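01/07/2026

Notes from the Kinari open day at their Oltham site. I went mainly for the tabletop manipulation station, having read their short write-up on it in the spring and found it thin on detail.

Wycliffe Athumani ran the station and took questions between runs. The setup is one arm over a white table, with a two-finger gripper and a small camera on the wrist. The task is putting cutlery away in a drawer. Their current policy was trained on 1,047 teleoperated episodes, of which 379 were recorded after they changed the finger pads. Athumani said the older episodes still help with reaching but add noise to the grasp, and he plans to drop them once he has enough new ones.

The control loop runs at 16 Hz. I asked why so slow, and the answer was that the arm interpolates between commands anyway and the faster loop they tried gave them jitter near contact. I would have liked to see the plots. Verschueren had a similar rig at the Trovport show last July and claimed a much higher rate, though on a task with no drawer.

Spoons are harder than forks for them. The bowl throws reflections that move with the wrist camera, and the handle tends to rotate between the fingers if the grasp is off center — a problem a wider pad would probably reduce. They use small white rests to raise the utensils off the table so the fingers can close without scraping.
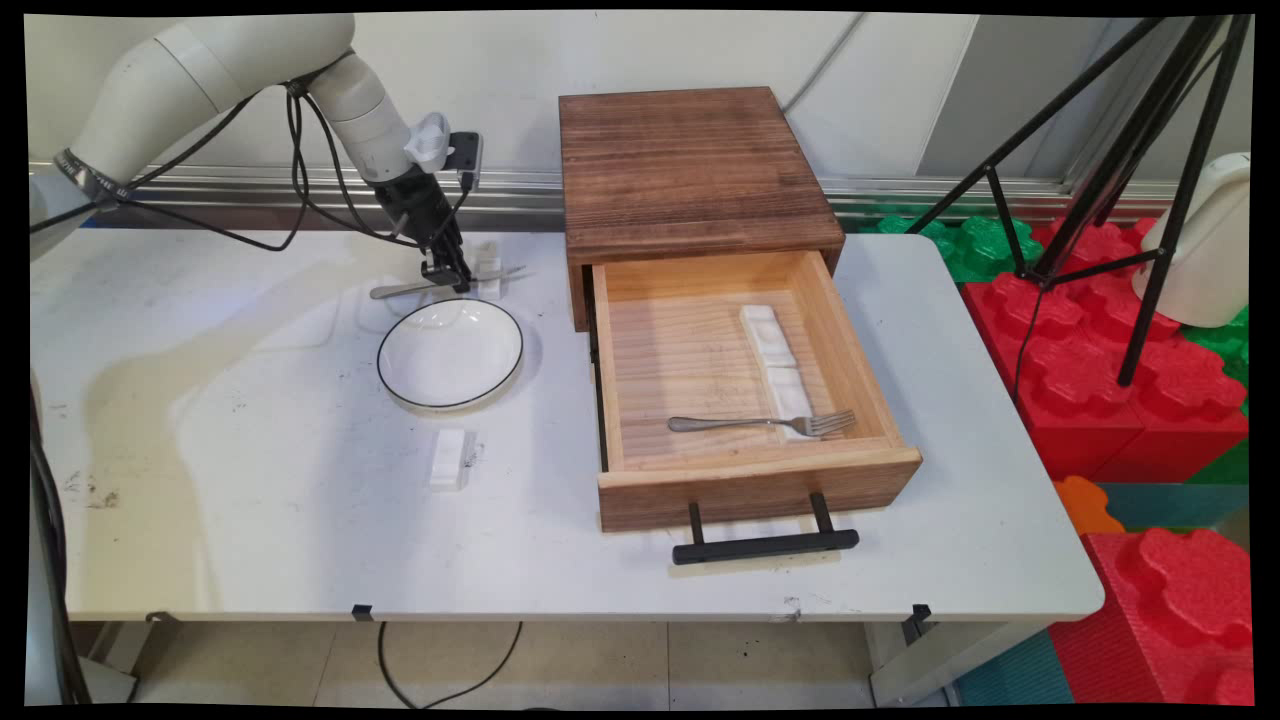
The drawer adds its own trouble. Its side walls limit how the gripper can approach, so the release pose matters more than the pick. Athumani scores a run by where the utensil ends up and ignores time completely, a choice I disagree with, but he was clear about it.

Cable routing is external, and he expects to replace the wrist section at 3,000 hours. Next on his list is a second drawer height. I left my address for the evaluation sheet and will post the numbers if he sends it.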